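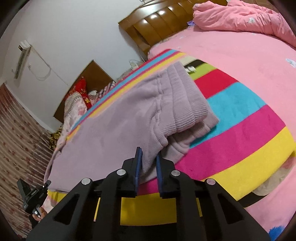
Chegou a época de tirar a jaqueta de moto do armário, e se a sua é de couro com painéis de tecido, como a minha Tullusow, vale muito a pena dedicar uma tarde a ela antes da primeira viagem! Eu começo sempre pelo lugar de trabalho: uma superfície grande, macia e bem forrada, para o couro não raspar em nada. Uma cama com uma manta listrada colorida por cima, com um fleece lilás dobrado em cima dela, já serve perfeitamente, e o próprio fleece dobrado pode virar apoio para as mangas.

Você vai precisar de:
- 2 panos de algodão limpos
- uma escova de cerdas macias
- sabão neutro para couro
- creme hidratante para couro (uso o Metix, sem cor)
- lubrificante em bastão para zíper

Primeiro passo: esvazie tudo
Abra todos os bolsos e retire as proteções de ombros, cotovelos e costas. Anote de que lado saiu cada peça, porque a esquerda e a direita quase nunca são iguais (aprendi isso montando tudo ao contrário, duas vezes). Tire também o forro térmico, se ele for removível.

Segundo passo: limpe o couro
Escove a poeira das costuras e das entradas de ar. Depois passe o pano levemente úmido com um pouquinho de sabão, em movimentos curtos, sem encharcar. Os insetos grudados no peito saem melhor se você deixar o pano úmido pousado sobre eles por 4 minutos.
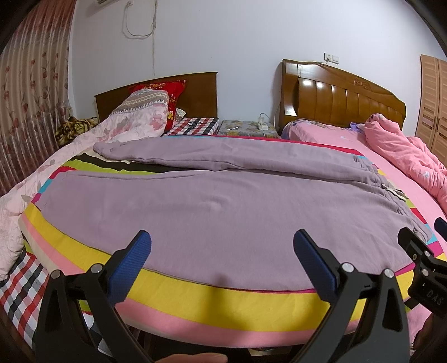
Com o segundo pano, seque o excesso e pendure a jaqueta num cabide largo, à sombra. Nada de secador, nada de sol direto! O couro precisa voltar devagar ao natural.

Terceiro passo: hidrate
Aplique o creme em camada fina, insistindo nas dobras dos cotovelos, e espere 20 minutos antes de lustrar. Não passe creme nos painéis de tecido, que perdem a respirabilidade.

Quarto passo: zíperes e montagem
Corra o bastão pelos dentes, abra e feche algumas vezes e recoloque as proteções. A dica da Biljana Georgiou, que roda comigo, é ótima: vista a jaqueta e sente na moto antes de guardar tudo, com os braços na posição de pilotagem. Se uma cotoveleira estiver fora do lugar, você sente na hora.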